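Water descaler magnets, anyone measured anything?

Forum: Kitchen and Household > Water, Heating, Plumbing

harebell_lane
Posted November 3, 2020

My neighbor has clamped a Cerkura unit on the cold main coming into his house and swears his kettle has stayed clean since July. It's two magnets in a plastic shell. He paid 232 dollars for it. We're on the same hard water and I'm descaling twice a month, so naturally my spouse now wants one.

I've read the brochure twice and can't find a number in it that means anything. "Up to 1000 times more active water." Active how? Before I spend the money, has anybody here tested one of these, with something better than "it feels softer"?

pipe_dreamer
Had one for three years in the Grimshaw house. Showerhead stopped crusting, soap lathered better, coffee tasted cleaner. I don't need a lab to tell me what comes out of my own tap.

ovenmitt
Soap lathering better is the one thing it can't do. Lather depends on how much calcium is in the water, and a magnet doesn't take any out. Even the people who sell these will say so if you push them on the phone. The claim is that the scale forms differently and doesn't stick. So either your water changed or your soap did.

pipe_dreamer
Same soap. Same house. Believe what you like.

third_rinse
Did your town switch wells in those three years? Ours did, and hardness dropped a lot overnight with no magnets involved. You can usually get the yearly report from the water office. I'd look there before giving the clamp any credit.

harebell_lane
Good thought. I called this morning and they gave me 233 parts per million for our side of town, no change in years. So my neighbor's kettle is either a miracle or he's been using vinegar when I'm not looking.

ovenmitt
Or he boils less. Or he started filling it from the fridge filter. People who buy a gadget also start paying attention, and they wipe things down more.

You can do a decent test for the price of two cheap kettles. Same model, one filled from his tap, one from yours, same amount of water each time, boil 30 times, don't clean either one. Then dissolve what's inside with a measured amount of citric acid and see which takes more. If he's so sure, he'll agree to it.

slowdrip
I did a lazier version of this with the Celinine thing, the one with the wire you wrap around the pipe and plug in. Took a sample before the wire and a sample after it, let equal amounts dry out in the same kind of cup, and looked at what was left. Couldn't tell one from the other. Neither could my kid, who didn't know which was which.

A cup on a white board:
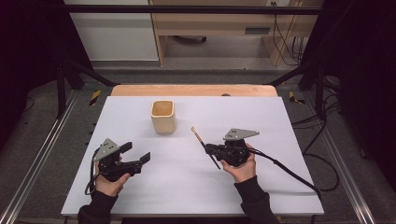

Sample cup, cream colored, square, open top.

The pale inside is a nuisance for looking at white scale, I admit that. I scraped the residue onto black paper to compare. If I did it over I'd buy a dark glass dish.

pipe_dreamer
So you couldn't see scale in a beige cup and decided there was no difference. Great science.

slowdrip
I said I scraped it onto black paper. And I'm not claiming I proved anything for every device ever made. I'm saying I had one, I looked for an effect, and I didn't find one. I sent it back.

third_rinse
Drying a cup at room temperature isn't a fair test of these though, and I say that as someone who thinks they're junk. The sellers talk about scale on hot surfaces. What you get from evaporation is everything that was dissolved, so of course it matches. The kettle test ovenmitt described is closer to the claim.

slowdrip
Fair. I hadn't thought of that. I'd still bet on no difference.

bluntspoon
Softener salesman for nine years, now out of it. We loved the magnet people because their customers came to us a year later. But I'd be careful with our side too. Half the folks I sold a Pina softener to would have been fine with citric acid and a toilet brush. Ask what the salt costs per year and who hauls it down to the basement.

harebell_lane
We have stairs and two bad backs, so no to the salt.

My neighbor says he'll do the kettles if I buy them. He also says it won't work properly for a short test since the pipes need "time to adjust," and I notice he's had it on since summer. I told him that excuse expired a while ago.

ovenmitt
Write down what would count as a win before you start. Both of you sign it. Otherwise he'll find a reason afterward, and so might you.

pipe_dreamer
Or just enjoy your water. Unsubscribing from this one.

third_rinse
Weigh the kettles dry before and after too, if you have a kitchen scale that reads to a gram. It's less fuss than the acid.

harebell_lane
Mine only does five grams. Looking at scales now, which I suppose means this is already costing me money.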